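Iolo Prothero builds grippers in a shared workshop on the upper floor of the old Bettencourt building, where he rents a bench by the month. The current one, which he calls Tendale, is a two-finger parallel design driven by a single servo through a rack. He started it last July and is on the fourth revision of the fingers.

"The first three were too stiff," he says. "A stiff finger is fine for a block. Hand it a phone and all the force goes into one edge."

The present fingers flex slightly along their length. Prothero limits the closing force in software, reading servo current 49 times a second and stopping when it passes a fixed threshold. The threshold was set by hand. He would like to replace it with a proper load cell but has not found one that fits inside the palm.

The camera sits at the wrist and looks out past the fingers. Naima El Ouafi, who wrote the control code, argued for that position over an overhead mount. "An overhead camera loses the object when the arm leans over it," she says. "From the wrist you give up part of the view to the finger, and you know exactly which part. I mask it and carry on."

Total weight past the last joint is 308 grams, camera included. The arm was bought used from Divevia and loses accuracy above that, mostly in the elbow.

Cable routing took longer than the mechanics. The first harness ran outside the forearm and caught on the bench. The second runs inside, with a service loop at the wrist, and has lasted seven weeks.

Phones are the main test object. They are smooth and thin, and a bad grip shows up early as rotation. 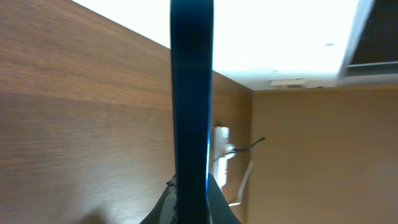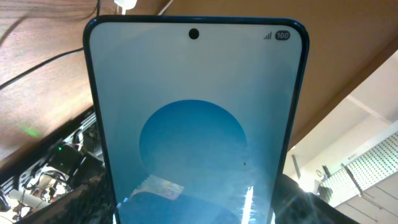
"Rotation is what I'm working on now," Prothero says. "If you hold it low, the weight is all above the fingers and any error in the wrist angle gets multiplied." His next revision widens the pads and adds a thin silicone face. El Ouafi wants the pads left alone until she has logged more grips with the current set, and for now the silicone is still in its bag.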